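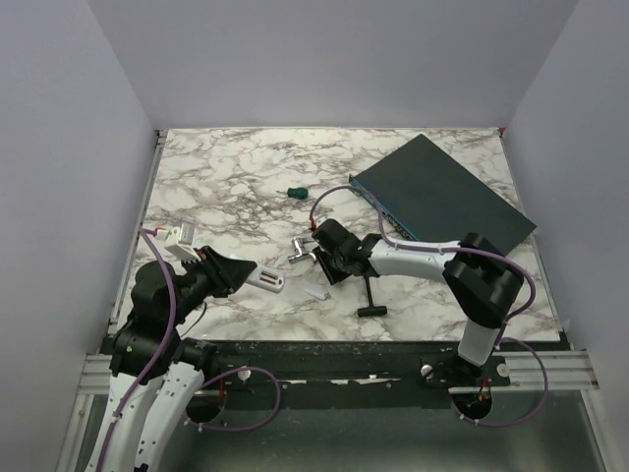

Plateau effet marbre, trois parois grises.

Lostunard, le jeu des coalitions : mon avis après plusieurs parties

Je m'intéresse à la politique depuis longtemps, et je cherchais un jeu de société qui parle des élections sans se moquer de ceux qui votent. Lostunard, publié par la petite maison Lilau, essaie de le faire. On joue la campagne puis la formation d'un gouvernement dans un pays imaginaire, Clellham, dont le parlement compte 69 sièges.

Chaque joueur dirige un parti. Pendant la première moitié, on place ses candidats et on dépense son budget, qui est de 1 000 couronnes pour tous. Cette égalité m'a un peu étonné, parce que dans la vie les petits partis n'ont pas cette chance. Les sondages sont des cartes, et ils se trompent souvent - c'est pour moi la meilleure idée du jeu.

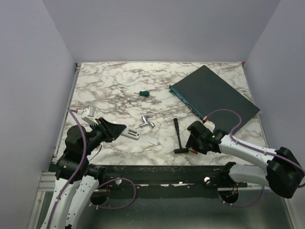 Les négociations

Après le vote, il faut trouver une majorité, donc 35 sièges. On a le droit de promettre des ministères, et même de promettre le même ministère à deux personnes. Beryl Pearce, l'auteure, a écrit pour cette phase des règles très courtes, et je trouve qu'elle a eu raison. Lors de notre troisième partie, la gauche avait perdu trop de voix dans les campagnes, et le parti agraire a choisi seul qui allait gouverner. Nous avons discuté encore longtemps après, jusqu'à minuit passé.

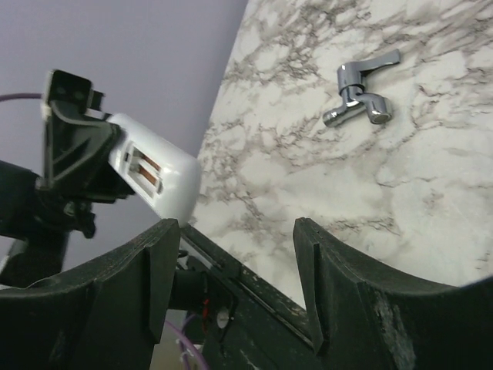
Un robinet chromé sur fond marbré.

Il y a des défauts. Le livret français est traduit de l'anglais avec peu de soin : « suffrage » et « siège » sont confondus à deux endroits, et le calcul des restes est difficile à comprendre. J'ai dû lire l'exemple quatre fois. À trois joueurs, les alliances deviennent vite prévisibles.

L'extension Lightfoot ajoute les élections locales et 472 cartes.

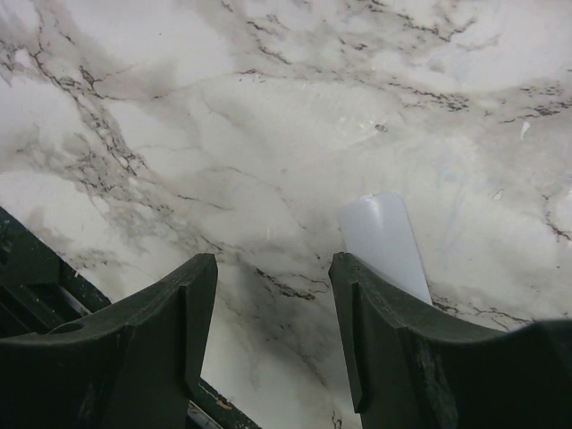 Je l'ai essayée en août et je ne la conseille pas pour commencer, car une partie dure alors presque tout l'après-midi. Si vous aimez les tableaux de résultats par commune, vous serez content. Moi, je préfère la boîte de base, avec quatre ou cinq personnes qui acceptent d'être trahies.

Ma note : quatre sur cinq pour le jeu, trois sur cinq pour l'extension.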